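Household Systems: Storage and Order
Handout 6: Tall cabinets, surfaces, and the claims made for them
Revised 11/20/19

Read this before the workshop session. Bring your room plan from Handout 5 and a tape measure.

1. What the tall cabinet is supposed to do

Most of the advice you will find on small rooms ends up recommending a tall cabinet. The argument goes like this. Floor area is scarce, wall height is not, so you should store upward. Catalogs repeat it, and so did the first edition of these notes. I have become less sure of it.

The argument counts volume. A tall cabinet does hold a lot for the patch of floor it stands on. What the argument leaves out is reach. For most adults the comfortable zone runs from about the knee to a little above the shoulder. Anything higher gets used when there is a step stool handy, and anything lower gets used when someone is willing to crouch. If you measure only the shelves in the comfortable zone, the tall cabinet loses a good deal of its advantage over a chest-high one with a usable top.

Exercise 1. Take your room plan and mark every storage volume as easy, possible, or avoided. Be strict. "I could get to it if I had to" counts as avoided.

2. The Gonton figures

Several of you quoted the Gonton planning guide in your September assignments, in particular its statement that a household of average size owns 3,000 small items needing a fixed place. I would ask you to stop quoting it. The guide does not say what counts as an item (is a box of paper clips one item?), who did the counting, or in how many homes. A figure with no method behind it is decoration. It also happens to appear in a guide that sells shelving.

The Otirberg guide is more careful but has a different weakness. Its before-and-after comparisons are made on the day of the tidy-up. Any system looks good on that day. What we would want to know is how the room looks two months later, and the guide is silent on this.

3. Surfaces

A large plain surface in a room rarely stays plain. Refrigerators are the familiar case, but cabinets, doors and the sides of wardrobes collect things too. Stickers go up, labels go up, and whatever is flat gets stood against the bottom.

The usual advice is to clear it all away. I don't think the advice has earned its confidence. Before you remove anything, sort what you find:

Labels that tell you something you need (contents, care, a warning).
Labels that once told you something and have gone out of date.
Stickers put up for pleasure.
Residue and smudges where something may have been before.
Objects leaning against the piece.

The second and fourth kinds can go without much debate. The third is a matter of taste, and a handout on storage has no business ruling on it. My own objection is only to mixing the kinds, so that a label you need gets lost among ones you don't.

The white cabinet below has a faint oval sticker near the top, a small pale label by the upper right corner, and a sticker of a black trash bag farther down, with small print on its tag that can't be read at this distance. A flat black panel stands against the lower front. Try the sorting on it, and note where you would have to go up close before deciding.

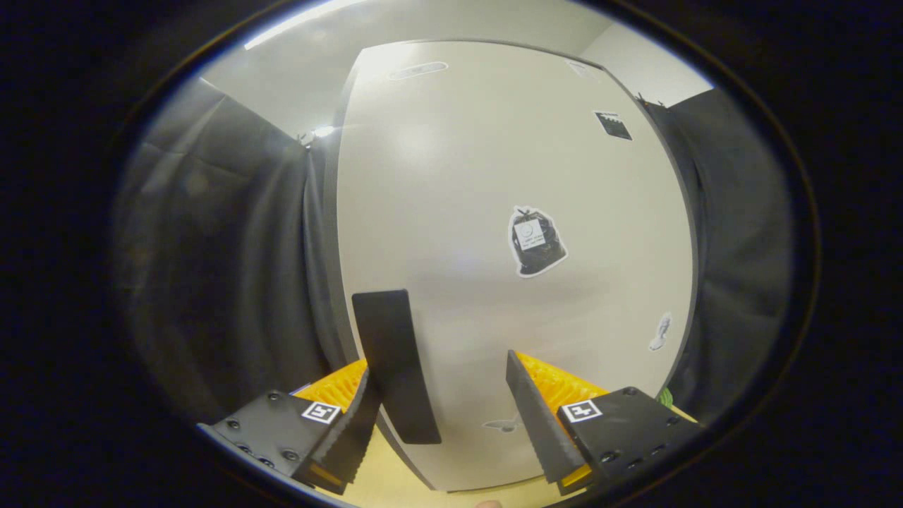
4. Things that lean

Leaning is storage that has not been admitted to. Trays, boards, folded tables, picture frames and spare shelves end up upright against the nearest large piece, and no plan I have marked this term included a place for them.

Ask three questions of any leaning object:

Does it block something that has to open or be reached?
Would it slide if the floor were smooth and someone brushed past?
Has it been moved in the last two weeks?

If the answer to the last one is no, it lives there, whatever the plan says. Draw it in. A plan that shows the room as you wish it were will give you the wrong clearances.

The standard fix is a narrow vertical slot, and Wolde sells a rack for the purpose. Measure first. A slot that suits a thin board will not take a folded table, and a slot wide enough for both lets the thin board flop over. Two plain dividers screwed inside an existing cabinet do the same work for less money, provided the shelf above can be taken out.

5. Curtains beside cabinets

Curtains come up every year as the cheap alternative to doors. In favor: they need no swing space, and they hide uneven shelves well. Against: they hide everything equally well, and people stop looking behind them. The claim in the Lesutov notes that a dark curtain "makes a small room calmer" may be true, but no test is described and I would treat it as one writer's preference.

Where a curtain hangs next to a tall piece, check that the fabric can be drawn without catching on a corner or handle. Also check what happens to the hem. If it reaches the floor, it collects dust, and anything small that rolls under it is gone until the next proper cleaning.

6. Light

A ceiling light in front of a tall piece lights its face. Behind, it lights the top and leaves the front dull. Inside the cabinet neither helps much once you are standing in the way. Try this at home in the evening before you believe any diagram, including mine. Pale finishes are said to solve the problem. They help with the room in general. They do very little for the back of a deep shelf.

7. For the workshop

Bring:
Your marked plan from Exercise 1.
A list of everything in one room of your home that is leaning against something else.
One sentence of storage advice from any source, with a note on what evidence the source gives for it.

Marks for the last item go to the note. Picking a foolish sentence is easy, so try to find one you agree with and see whether it holds up. Late plans can be handed in at the start of the following session, with the measurements already filled in.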